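Wurnbridge Learning Technology Conference

The Wurnbridge Learning Technology Conference is an annual meeting for people who work with technology in colleges and universities. It is held in Cudden and run by the Wurnbridge Association.
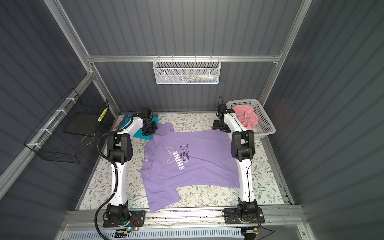
Two robot arms with a lavender T-shirt on a patterned tabletop

History
The conference began as a one-day workshop at Clalton College with 72 participants. It moved to Cudden when the Clalton lecture hall became too small, and was extended to three days. Online attendance was added later, and total registrations have since reached 3504.

Program
Each conference offers keynote talks, short papers, posters and demonstrations. Papers are reviewed by two readers. Proposals close on 9th June and the program is published in October. Talks are limited to 20 minutes, including questions.

Bashir Prize
The Bashir Prize is given for the best paper by a first-time presenter. It has been awarded 26 times.

Proceedings
Papers from all past conferences are held in the association's online archive.

See also
Clalton College
Educational technology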